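Search posts and people

Robotics / Grippers / Head cams

Thread. I've had the Katov two-finger gripper and the Tan soft one on the same arm for six weeks now. People keep asking me which one to buy. I'm going to be a pain about it, so mute me if you like either company.

The sales page for the Katov says "handles everyday household objects." I would love to know which household. In mine, the everyday objects are clear plastic, sweaty from the fridge, and shoved in next to each other so there's no room for a finger the width of a candy bar.

The Tan brochure is worse. Every object in it is a tomato or an egg. Fine, it can hold an egg. I buy eggs once a week and I put them away myself.

So my test is bottled drinks in a mini fridge. Take one out, put it back. Shelf and door. I picked it because it's dull and because I can do it without thinking, which makes me a decent baseline.

First surprise was that the gripper mattered less than the camera. I had the arm-mounted camera that comes with the Katov kit, and then a head-height one from Flemusby. Same arm, same fridge, same bottles.

The wrist camera sees beautifully until the fingers close. Then it sees fingers. Flemusby's answer to this is "place the camera where a person's eyes are," and they charge accordingly.

I wanted to check that claim with no robot in the loop at all. Bare hands, head view, bottle over the open door.

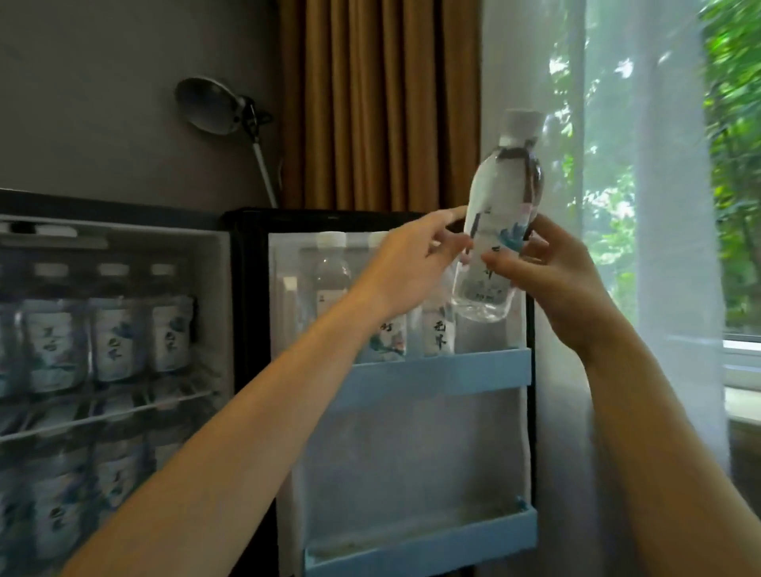 Posted by Grigoris Athanasiadis | 12 May 2018

Look how much my own left arm eats. It's in front of the bottles in the door and it hides part of one on the lower shelf inside too. If a head camera loses things behind a skinny human forearm, I'd like to hear the plan for a gripper housing that's twice as wide.

Then the bottle. It's clear at the bottom, and the label is mostly see-through with pale blue artwork on it. The one part I'd trust a cheap camera to find every time is the dark band at the neck, and the dark writing if it happens to face you. Same deal inside the fridge, bottle after bottle with a white cap against a white liner. Good luck with your depth map.

Also notice I'm using two hands. Right hand has the grip, thumb on the label, and the left is there with its fingertips on the middle. I didn't plan that. Both of the grippers I'm testing come one to an arm and I own one arm, and neither brochure has a word to say about it.

OK, results, such as they are. Katov: strong, fast, crushes the thin plastic if you leave the force at the default. Turn it down and the bottle rotates in the fingers when it leans. There is a setting between the two. It changes with how full the bottle is.

Tan: never crushed one. Took 4 seconds to settle on each grasp and drags its rubbery knuckles along whatever is next door. On the wire shelf it knocked over the neighbor so often I stopped setting it back up.

Somebody will reply that I should use suction. On ridged plastic? With condensation? Please film it and send it to me, the whole take, from the start.

The controller is the part I'd throw out first. The Lutivdale box wants you to teach a separate approach for the shelf and for the door, and it forgets the door one if you power down without saving twice. I have read the manual. It says "save." Once.

Price, because you'll ask. The Flemusby mount without the camera is $528. It's a bracket and a strap. I made a worse one out of a bike helmet and I can't find the difference in the footage.

To be fair to Flemusby, the lens held up better than I expected. Bright window on one side, gray wall and a lit fridge on the other, and I can still make out the leaves outside and the bottles on the upper rack. The lower rack goes dim and soft, and that's the rack the arm has the most trouble reaching. Wonderful.

Would I buy any of this again? The arm, yes. The Katov fingers if somebody else is paying. The Tan goes back in its box until I develop an interest in tomatoes.

A few people asked for the force settings. I'm not posting them, they only work on my bottles. Start low and go up until you stop dropping things.

Next round is in July, with 2 cameras running together, one on the wrist and one up top. Flemusby says the sync is automatic. I've asked them what happens when it isn't, and so far they've sent me the brochure.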